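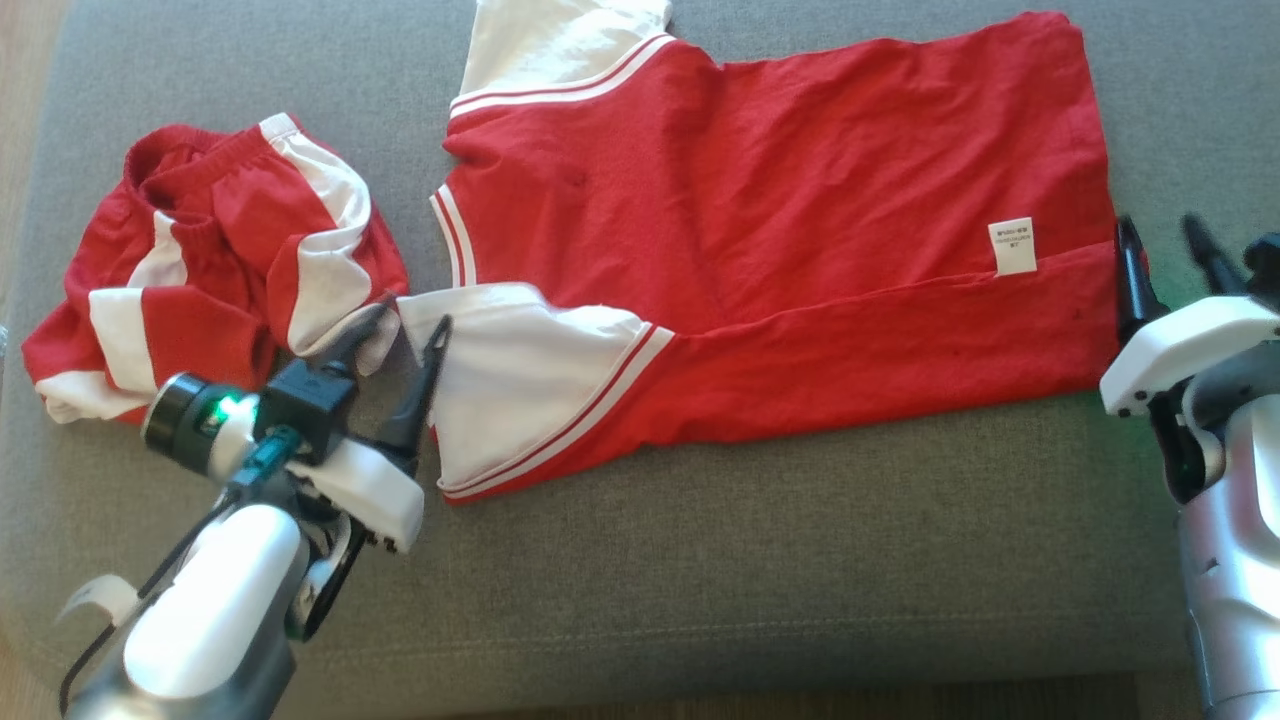

Last modified: 2024-04-29

Can a machine do the laundry yet? I get asked that a lot, so I put up a few pictures of two arms and some red and white clothes on the sofa. T-shirts are the polite ones - shorts are where I'd start worrying. 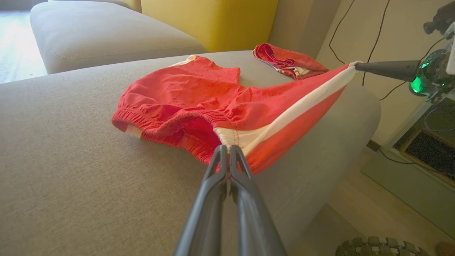
Waistbands bother me most, with all that stretch. I still fold faster myself, and I'm slow!

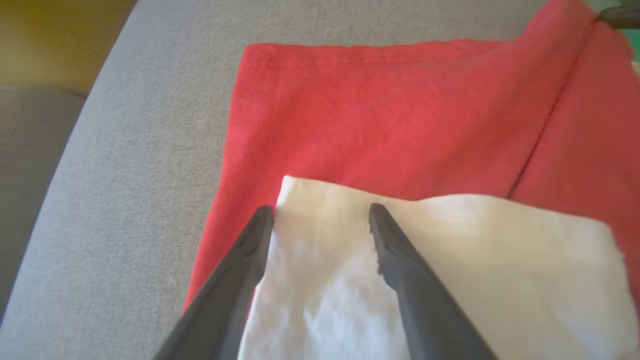

Open fingers over white cloth, red underneath.

Soft seats make it harder, I think - everything sinks a little. 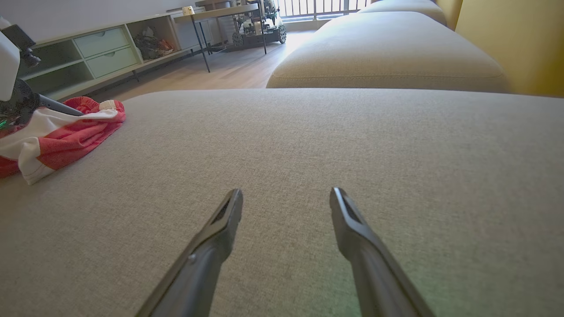
Would I buy one for my own laundry?
Maybe in a few years, if it can handle socks too.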